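# Dusatlow backyard rain readings

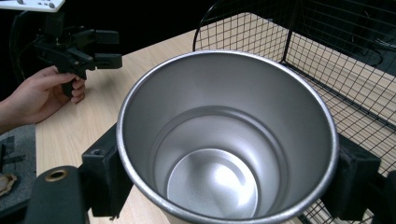
Ketill Hjaltested reckons I should have called this a rain diary and left the word "dataset" out of it, and he wants it on record that his place up the hill gets more than mine every single time. Fair enough, Ketill, you're in the file now, so people can check for themselves!

So, what you've got is daily rainfall for Dusatlow, plus a shorter run from Trevport down on the coast. I started writing the numbers on the back of the pantry door and typed them all up over a very wet July when there wasn't much else to do. Last tidy-up was October 26, 2022.

## What's in it

- `dusatlow_daily.csv` has 1,285 days of readings, one row per day
- `trevport_daily.csv` has 314 days, same layout, more holes
- `notes.txt` is my running commentary (hail, fog, the time the creek came over Amadi Road)

Columns:

| column | meaning |
|---|---|
| `date` | year-month-day |
| `rain_mm` | millimetres in the 24 hours to 9 am |
| `site` | `home`, `hill` or `trevport` |
| `flag` | blank if fine, otherwise see below |

Rain goes against the day I read it, the same as most of the gauge readers I've swapped numbers with. If you're lining it up with a radar picture, most of that rain probably fell the day before. I got myself in a terrible tangle over this early on, and the first few weeks have been shifted to match the rest.

## Flags

- `A` – two or more days added together (I was away)
- `T` – trace, wet but not enough to measure, stored as 0
- `O` – gauge overflowed, so treat the figure as a minimum
- `?` – I can't read my own handwriting

There are only 6 rows marked `O`. They all come from the same miserable fortnight, when the gauge topped out at 150 mm and just kept spilling. After that I bought a taller one from Filent, and it hasn't run over yet (touch wood).

## Things to watch out for

The home gauge moved once. It used to sit too close to the lemon tree, and I think it was reading low in a westerly, though I never ran the two spots side by side, so I haven't corrected anything. The move is in the notes.

Trevport is patchy. Blank means no reading, it does *not* mean dry! Please don't fill the gaps with zeros, I did that once and made the coast look like a desert.

Snow and sleet are melted and measured as water. We hardly get any, but there's a lovely cold morning in the notes if you like that sort of thing.

## Using it

Help yourself. Put it in a school project, a garden planner, whatever you like. A mention of Dusatlow would be nice but I won't chase you for it. If you spot a wrong number, open an issue with the date and the site and I'll go and look at the pantry door.

Still to do: type up the hill readings from before Ketill switched from inches, once he finds the second notebook.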